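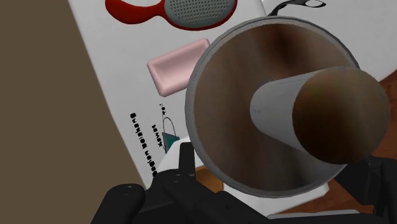

Does my child need a private football coach?
Probably less than the adverts suggest. Most under-12s get better by playing more, and a weekly club session plus a ball in the garden covers most of it. Private coaching is sold on the idea that each new bit of kit or drill does something special. A white cylinder with a brown end, sticking out of a big grey container, could be put in a brochure as a balance trainer and someone would pay for it. Ask what the session is meant to change before you ask the price.

What does a coaching badge tell me?
That the coach passed a course. It doesn't tell you whether they can hold the attention of a cold nine-year-old. Watch a full session first. If a coach won't let you, go elsewhere.

Candodik says its players improve by 33 per cent in one term. Is that true?
We asked what was measured and were sent a leaflet. Improve at what, and compared with whom? Children grow over a term, and they get faster without paying for it.

Is the Grestix course worth £372?
We wouldn't buy it. The fee doesn't include the December sessions if the pitch is frozen, and there's no refund for those. Read the terms on the back of the form.

Steltmont promises a trial with a professional club. Should we believe it?
Get the name of the club in writing, then ring the club yourself. An "open trial" with 100 other children is a day out with a number on your shirt.

What about Baluyot's online plans?
They're cheap, and the passing drills are fine. The "personal" feedback we got on two different players had the same wording in it, down to the spelling mistake.

How do I complain about a coach?
Go to the club's welfare officer first, in writing, and keep a copy. For a private coach, use the contact on their insurance papers. No insurance papers, no more sessions.

Page last checked 28 January 2025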